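Two grippers, one table of cans

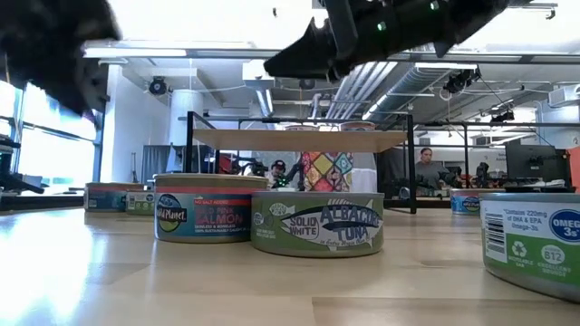
Should you buy a gripper with more force if your robot keeps dropping things?

Most of the time I would first change the fingertips and the approach angle, and only after this look at the force. More force helps with heavy parts that slip straight down. It does little when the fingers touch the object in the wrong place.

I write this because in the last weeks I had the chance to compare two parallel grippers on the same kind of task, and I had bought the idea that the stronger one would win easily. The first is the Juvix, which we have used since November. The second is the Ernov, newer and lighter, with a softer controller. Mafalda Coelho lent me her test script, so both grippers got the same commands and the same waiting times.

The task is simple to explain. Take a can from the table, lift it, put it on the shelf of the rack, go back. I like canned fish for this work. The cans are cheap, they don't roll away when they stand upright, and they come in different shapes. A tall salmon can and a flat tuna can look similar in a planning document, but for a gripper they are two different problems.

With the tall can both grippers did fine. There is enough side wall to hold, and even when the fingers arrive a little too high, the can comes along. I ran 40 picks with each gripper. The Juvix lost 2 and the Ernov lost none. I would not make a big story from this difference.

The flat can is where I learned something. Coming in at an angle, the lower finger gets near the table before the upper one has a good contact. The Juvix then pushes the can away. It closes fast, and if one finger touches first, the can turns or slides before the other finger is there. From 40 picks I lost 14. The Ernov closes slower and gives in a little at first contact, so the can has time to find its place between the fingers. It lost 2.

Then I slowed down the Juvix and put on the rubber tips from Dierckx that were in our drawer. I had to set the closing speed by hand in the controller, in a menu I always forget where to find (it is under "motion", not under "grip"). After this change it was nearly as good as the Ernov on flat cans. So a good part of my comparison was really a comparison of default settings, and I felt a bit stupid about that.

Some smaller notes, in case you are choosing between these two.

The glossy table gives trouble to the depth camera. The bright stripes from the lamps and the windows move with the hour, and in the late morning the estimated height of a low can becomes noisy. I now take the table height as a fixed value and use the camera only for the position in the plane. Ans Visser thinks I should just cover the table with a matte cloth. She is probably right, but I want to see first how far I can go without it.

Metal rims also reflect, but less than I was afraid of. A printed label helps the camera a lot. Turning a can so that the barcode is in front made no difference that I could measure.

The Ernov cable is too short for our arm. With the wrist turned fully, it pulls on the connector, and the log shows error 2258, which the manual explains as "communication interrupted". I lost one afternoon to this before I looked at the cable. Ordering the longer one is easy, only the delivery is slow.

For the software side I used Jornurer, mostly from habit. It talks to both grippers, but the force value is in percent for one and in newtons for the other, so please check before you copy a number from one config to the other.

I keep the Ernov on the arm for now. Next I want to repeat the flat cans with the approach straight from above, and to place them closer together so that the fingers have less free space.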